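Fellano Adds Grow-With-Me Cuffs to Kids' Rain and Snow Line

Fellano is changing the way its children's outerwear is sized. Starting with the September deliveries, every jacket and pair of pants in the company's Grimus line will have hems and sleeves that can be let out as a child grows.

The extra length is folded inside the cuff and held with a row of stitching in a contrasting color. When the garment gets short, a parent snips that one row, pulls the thread, and folds the fabric down. The lining is cut to the same length, so it doesn't pull or bunch once the outer layer has been let out. Fellano says the change adds up to 2 inches at the leg and a little less at the wrist.

The feature was sold last winter on one style only, a pair of insulated bib pants. Fellano sent samples to 362 families and asked them to fill out a form at the end of the season. Most of the comments that came back were about the stitching. Several parents said they had trouble telling which thread to cut, and a few had opened the wrong seam. The new version uses bright orange thread on the inside of the cuff, and a small printed tag next to it shows where to start.

Waterproofing has been changed as well. The old Grimus pants had taped seams at the seat and knees. The new ones are taped throughout, including the pocket openings, and the knees have a second layer of fabric. The fill is the same synthetic insulation as before, with slightly more of it in the body of the jacket and less under the arms, where testers had said their kids got too warm.

Snaps and zipper pulls are larger across the line so that they can be worked with mittens on. The gaiters inside the pants now close with a hook-and-loop strip in place of elastic alone, and they can be tucked up and out of the way on days when sneakers are enough.

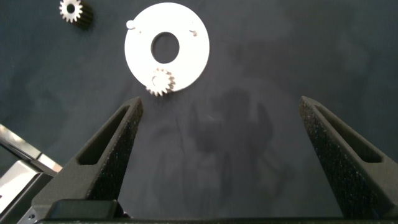 Metal parts on a gray work surface.

The garments are sewn at the Kourkoulas plant, which has made Fellano's adult rain shells for several years and took over the children's line this spring. The plant put in a separate cutting table for the smaller sizes. Fellano said the first production run is 3,630 pieces, split between jackets, pants and one-piece suits. A second run is planned for later in the winter if stores reorder.

Sizes run from toddler to big kids. The one-piece suit will be offered only in the smaller sizes and comes with a long zipper that runs from the chin to one ankle. Jackets and pants are sold separately, and the company has dropped the boxed sets it used to offer, saying many children need a different size on top than on the bottom.

Colors for the season are navy, brick red, pine and a yellow the company calls Lantern. Pants come in navy and pine only. All of the pieces have reflective piping on the sleeves or lower legs, and the jackets have a name label inside the collar with room for 3 names, one under the other, for clothes that get passed down.

Stores that carry Fellano will get the new stock first. The outdoor chain Elel has ordered the full range and plans to put it out at the same time as its ski and sled displays. Smaller shops can order single styles, with no minimum on pants. Online sales open once the stores have been supplied.

Prices for jackets stay where they were last year. Pants go up slightly, which Fellano put down to the added taping and the second layer at the knee. Last season's Grimus pants, without the adjustable cuffs, will be marked down while sizes last. They can't be altered to match the new ones, as there is no extra fabric inside the hem.

Care instructions have not changed. The clothing can be machine washed cold with the zippers closed and tumble dried on low. Fellano advises against fabric softener, which can keep the outer layer from shedding water. A repair kit with iron-on patches and a spare zipper pull will be sold at the same stores, and replacement suspenders for the bib pants can be ordered by mail.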